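Flulier Bimanual Packing Project
Progress report to the Kastness fund
Report date: 5/25/24

Summary

Work on the bag-packing task continued through the period, with one interruption. The left gripper at our Grarport site faulted in March while closing on a can, and we stopped all two-arm work until the cause was found. Nobody was hurt and no equipment had to be replaced apart from one cable. We are behind on the collection target and explain below how we plan to make up the difference.

What went wrong

The left gripper lost power partway through a grasp and dropped the can onto the floor of the cell. The arm kept following its commanded path for 2 seconds before the software stopped it. That delay is the part that concerns us most. The limit set in our own safety plan is far shorter.

We traced the power loss to the cable that runs along the outside of the arm. The zip tie nearest the wrist had been pulled too tight, and repeated bending had worn through one conductor. The late stop was a separate problem. The Keskin controller was reporting the fault correctly, but our software only read it together with the slower status messages.

What we changed

The cable was replaced and tied again with more slack at the wrist. Fault messages are now read on their own channel, and either arm stopping will stop the other. We ran 60 forced-fault tests after the change and every stop came within the limit. The cable ties are now on the daily check sheet – they were not on it before.

Current work

Packing runs have started again with jars and cans going into a canvas tote bag. The bag is harder than the rigid bins we used last year, as its sides slump and the straps can end up in the path of a gripper. 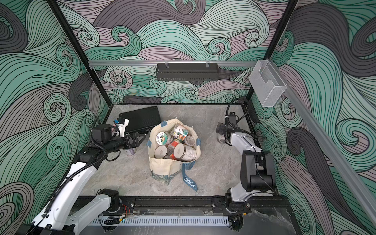
Progress against target

The target for this phase is 1,000 accepted runs. We have 490. Runs recorded on the day of the fault were thrown out and are not in that figure.

Next period

We will finish the remaining runs and inspect the cable on the right arm for the same wear. We are not asking for more money. We do ask that the end date of this phase be moved back by one month.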